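Paper Cups, Again

So the party supplies got out of hand. I ordered cups for the June picnic, the orange-yellow ones with the swirly pattern, and I must have clicked something wrong because what showed up was a carton of 2,000. We had a lovely picnic. We used maybe a sleeve and a half. The rest have been living in my hall closet in Sirndale ever since, right where the winter coats need to go.

I tried giving them away first. The school took a few sleeves, my book club took one (to be polite, I think), and I left a bag at the community center on Virk Street with a note on it. The closet still wouldn't shut. My sister-in-law told me to just recycle them, which, no. They're perfectly good cups! And they're cheerful! I've gotten weirdly fond of that color.

Then last weekend it rained both days and the kids were bouncing off the walls, and I remembered how we used to stack cups at my grandmother's place in Otau. She had the same rule for everybody: you build it, you knock it down, you pick it up. We'd be at it until supper. So out came a sleeve of the orange ones and I cleared everything off the big table, and that was the whole afternoon gone, mine included.

The little one started where you have to start, with three cups, rims down, two on the bottom and one on top. It sounds like nothing. But these are light, and if you come in with the top cup tilted you can bump the bottom two apart before you've let go. You want to get it right over the middle, straighten it out, and then set it down so it sits on both. I'd forgotten how satisfying that is.
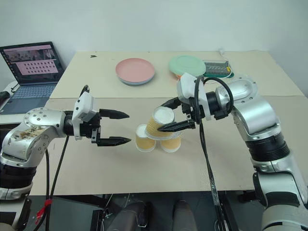
What we figured out about stacking

Paper is harder than plastic. The plastic ones have some weight to them and paper ones skate around if anybody so much as breathes. Squeeze too hard and the side caves in a little, and a dented cup never sits right again, so we kept a "retired" pile for drawing faces on.

A plain tabletop is best. We tried the rug (hopeless) and then the kitchen counter, where the crumbs got under the rims and everything leaned.

Once three is easy, go to 6. That's a row of three, then two, then one, and it's the size where everyone starts holding their breath. My oldest wants to go a lot higher, and we did get to 8 rows once before the dog came through. Etel, if you're reading this, your game shop had those heavier cups in the window and I'm coming in for a set, I know, I know, more cups.

The coats are still on the banister, by the way. I'll get to the closet.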